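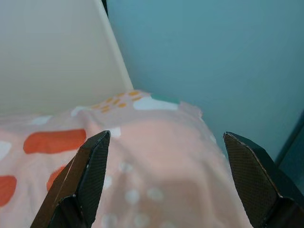

January, after 9, kitchen

Back from Dirkport. Feet wrecked. Writing this fast before I lose it, tea going cold already.

Mom's house is maybe half done. The upstairs anyway. Closets, the hall cupboard, the awful drawer with the batteries. I thought the clothes would be the hard part and it was the recipe tin. She'd written on the backs of everything – gas bills, church programs, a dentist reminder for me from when I was in fourth grade. Plum cake on the back of the dentist. Sat on the floor and read them all and got nothing done for an hour.

Keeping: the tin, the blue bowl, the green coat (doesn't fit, don't care), the radio if it works.

Not keeping: the treadmill. Paul says he wants it. Paul does not want it.

Train home was late again. Stood on the platform at Prander with no gloves, left them on the banister, can see them exactly where I put them. Woman next to me eating a whole rotisserie chicken out of the bag, very calm. Smelled great. I had a granola bar from the bottom of my purse, I don't want to know how old.

Money. Called the oil company from the train. The last bill is $758 and it has to be paid before they'll even talk about closing the account. I said she passed in October. The man said he was sorry and then read me the same sentence over again. Paid it. Paul owes me half, write that down somewhere he can see it.

Realtor is coming to look at the place. Hongjun Shi, the one Aunt Bev used. Sounded nice on the phone, talks slower than me, which helped. He asked what year the roof was done and I had no idea. Found the receipt later in with the Christmas cards, of course. He says leave the curtains up, rooms look sad without them. I had already taken down the ones in the front room. They're in a trash bag. Have to iron them now I guess.

Things to do before I go back –
call the water people
boxes, the small ones, the big ones kill my back
ask Bev if she wants the sewing machine
key for the shed??
gloves

Knee bad on the stairs. I'm 51, I'm allowed a knee. Mom at 66 was still up on the garage roof cleaning the gutters in her slippers, yelling at us to hold the ladder and stop laughing. Paul let go of it to wave at somebody. She never let that one drop, brought it up at his wedding.

Didn't cry today until the mailbox. Seed catalog with her name on it. She'd have had half of it circled by tonight, and then bought the same tomatos she always bought. I brought it home with me. Might order something. There's only the balcony and it gets sun til noon, if that.

Ate toast for dinner. Two slices then another two. The cat is not speaking to me becuase I was gone all day, he's on top of the fridge with his back turned.

Tried the plum cake card again just now under the good lamp. It says a cup of sugar and then crossed out and then "less". Less than what, Mom. No plums in the stores anyway, not good ones. Will try it with the frozen.

Alarm for six. Need to wash my hair and won't.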